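**Storage corner at Granby, news from Miyuki Mizuno**

Since July we try to keep the back room in better order, and I am glad to report some progress. The black cabinet is now only for cloths and small bags - please fold the checked ones before you put them on top. Boxes and crates stay along the wall, near the fan.

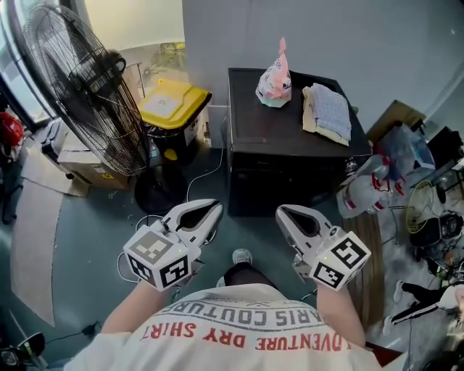 Where do I bring cardboard that is already flattened? Take it to the Pinheiro entrance before 4, and tie it with string if you have more than three pieces.

We ordered 16 new labels from Fesel for the storage bins. When they arrive, write the contents in large letters and put the label on the lid. Old labels should be removed first, they come off easily with warm water.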